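Replacing the Foot Sleeve on a Metal Upright Rod

The method applies to the slim display uprights in the Lusari range and to most rods of similar construction: a polished metal tube with a black sleeve over the lower end. The sleeve protects the finish where the rod enters its base. Over time it can work upward or split, and the rod then rattles in the socket.

What you need

Replacement sleeve, cut to length
Fine abrasive pad
Isopropyl alcohol and a lint-free cloth
Masking tape
Steel rule and pencil
Utility knife with a new blade
Hair dryer or heat gun on its low setting

Measure first

Stand the rod in its base and mark the point where it leaves the socket. Remove it and measure from the mark to the lower end. Add 14 mm. The result is the sleeve length. The standard Lusari upright is 670 mm overall, but measure anyway – older rods were cut by hand and the socket depth varies.

Remove the old sleeve

Warm the sleeve evenly for a few seconds at a time until it gives under thumb pressure. Score it lengthwise with light strokes. Do not try to cut through in one pass, as the blade will mark the tube. Peel the sleeve away from the score line, working from the lower end upward.

Rub off any adhesive with the cloth and alcohol. Use the abrasive pad only on the part that will be covered again. Scratches on the polished section cannot be hidden later.

Fit the new sleeve

Wrap one turn of masking tape around the rod so that its lower edge sits exactly where the top of the sleeve should finish. Slide the sleeve on from the lower end until it touches the tape. If it binds, warm it again and turn it slightly as you push. Heat-shrink types, such as the one sold by Paracha, should be shrunk from the top edge down so that air escapes at the bottom.

Let the rod cool for 3 minutes before removing the tape.

Check the join
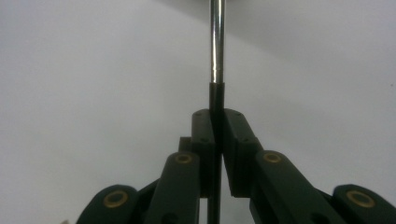

The edge between metal and black should be crisp and square to the rod at every point. Hold the rod upright at eye level and rotate it a quarter turn at a time. A step or a slant usually means the tape was wrapped out of line. Up to 7 mm of vertical error can be tolerated if the base has a collar. Without a collar, refit the sleeve.

Wipe the polished section last, using long strokes in one direction. Return the rod to the socket and press down until it seats. If there is still play, add one turn of thin tape inside the socket – not on the sleeve itself, where it will bunch up when the rod is inserted.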